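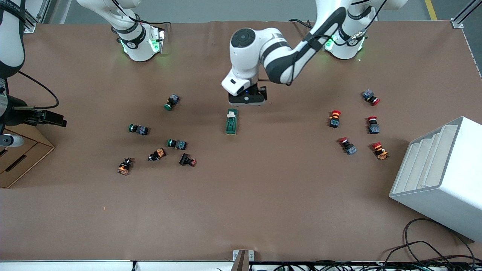

Section 4: Wiring the Purnlow timer to your porch light

Okay, so by now you've picked your spot and read the safety section (please go back if you skipped it). I've put in a fair few of these around Eldale, and the wiring part goes quicker than people expect. Give yourself an evening, and do it while there's still daylight, because the lights on that circuit will be off!

What you need: the timer, the faceplate, a flat screwdriver, a wire stripper, a voltage tester and the little bag of connectors from the box.

1. Turn off the breaker for the porch circuit. Flip the old switch a couple of times to make sure the light stays dead.

2. Take off the old plate and pull the switch out by its metal ears. Hold your tester to every wire in the box, not only the ones on the switch.

CAUTION: If the tester lights up on anything at all, stop and find the other breaker. Older houses often have two circuits sharing one box.

3. Take a picture of the wires before you undo anything. I once trusted my memory on this and spent a whole Saturday regretting it.

4. Check for a neutral. It's usually a bundle of white wires tucked at the back. The timer has a clock inside and won't run without one. No neutral? Skip to Section 7, where I go over the battery model, the Zasten.

5. Undo the old switch and trim the wire ends back to clean copper. The strip gauge is molded into the back of the timer.

6. Join the wires: black on the timer to the hot wire, red to the wire going up to the light, white to the neutral bundle, green to ground. Tug each one. If it slides out, redo it.

Note: The timer is rated for 306 watts of LED load and 1000 watts of the old-style bulbs. A porch light won't come close, but add up the whole string if you're hanging December lights off the same switch.

7. Fold the wires in gently, ground first, and screw the timer to the box. Leave the faceplate off for now.

8. Turn the breaker back on. The screen should wake up within 10 seconds and show 12:00 blinking. If it stays blank, turn the power off again and look at the white wire first — it's nearly always the white wire.

9. Hold down the Pal button until the screen says SET, then put in the time and your zip code. That's how it works out sunset for you.

10. Snap on the faceplate.

If the light flickers when it's supposed to be off, go to code 108 in the troubleshooting table. Nazar Bilyk wrote that part and it's better than anything I'd come up with.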